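Subject: Re: [Drimley swap] Glasses cases, plates and bits for August
From: Lorne Cormier

Hi all,

Gosselin wrote:
> Has anyone got picnic plates or a dish rack to spare?
> Happy to collect after 3.

Yes, and yes! I've been going through the cupboards and the table is filling up nicely. There's a pink plate and a pale blue one, both plastic, and a wooden dish rack with good tall dowels (my favourite of the lot, I nearly kept it). 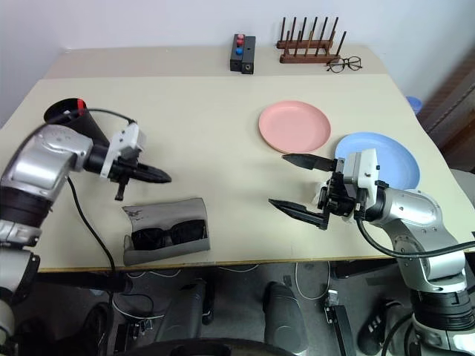
I'd also love to find a home for the grey glasses case. The lid is stained, but I reckon a bit of bicarb would do wonders and the colour suits everything. Sunnies can go with it if you ask nicely!

The black cup is up for grabs too. It's a great shape for pens or paintbrushes, tall and wider at the top.
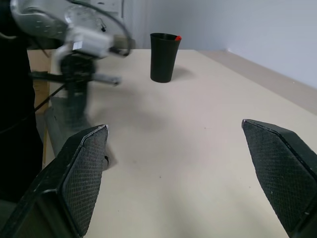 Black tumbler, free to whoever replies first

Colour me thrilled if it all goes. Reply to the list so we don't double up.

Cheers,
Lorne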